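An Afternoon at Vodlow, Where People Work So the Robots Won't Have To Guess

Posted in Trips and Visits

I have toured a bottling plant, two print shops and a factory that makes only lids, so when Vodlow announced an open afternoon in February I put my name down before reading what they do. The invitation promised "automation at work." I packed earplugs. I could have left them at home.

Vodlow takes up one long room with a high metal ceiling, and it makes nothing you could put in a box. The product is recorded handwork. People pick things up and put them down with hand-held grippers, the recordings go off to customers, and the customers' robots are supposed to learn from them. The name on the door list for the biggest job was Fivis, a project about tidying. As a person who has never learned tidying from anyone, I wished the robots luck.

We were 4 visitors to a group, and we were asked to stay off the cables. Our guide had done the job for two years before moving up to scheduling, and she was more interesting on the subject of shoulders than most doctors I've met. The headgear is fine in the morning, she said. You begin to have views on it after lunch.
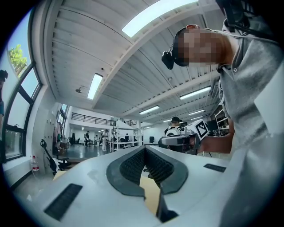
Does the work take any special training?

New people get 90 minutes of practice with the grippers and then sit with a more experienced pair for the rest of the shift. According to our guide, the hard part is slowing down, and the ones who struggle longest are those who came from warehouse jobs where speed was the whole point.

Plenty of them did come from a warehouse, as it happens. Adesari, the parcel depot across the road, put in sorting machines and needed fewer hands at the belt. Some of those hands now work at Vodlow, showing other machines how to sort. I asked one man whether that bothered him. He said the depot had paid less and had no windows, and then he asked me whether a computer could write up my visit. We left it there.

What has changed for them is mostly the shape of the day. At the depot you had a rate on a screen and a supervisor who read it to you. At Vodlow a shift is cut into short tasks with a reset after each one, and a good shift runs to 200 of them. A fumble has to be flagged and the task done over, which sounds gentle until you picture doing it with a small toy for the ninth time. The staff complained about this freely, in front of the guide, and I took that as a good sign about the place.

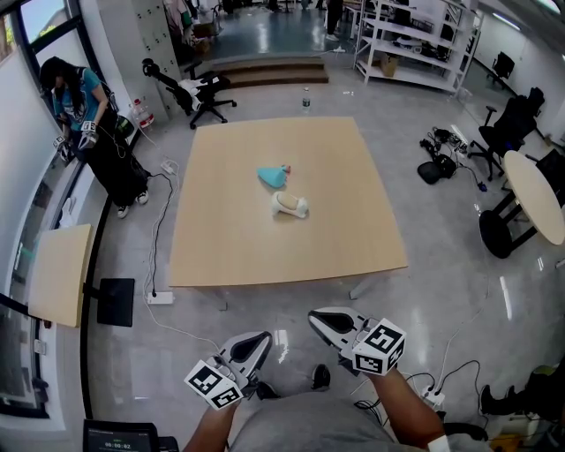

The other complaint was boredom, and the management has at least noticed. Partners swap every couple of hours, and the objects change before anyone starts to hate one in particular. There is also a suggestion sheet by the coffee machine. The top entry when I read it was "heavier things," and underneath, in another hand, "NO."

I asked what happens to these jobs when the robots have seen enough. The guide said customers always want another kind of table, another kind of clutter, and she didn't expect to run out. She also said she was taking an evening course in bookkeeping. I wrote both things down.

Getting there: the bus stops at Phillips, the hardware store, and it's a short walk back past the depot. The tour is free and the coffee is terrible. They plan another open afternoon before summer, and groups fill up early, so write to the front desk if you want a place.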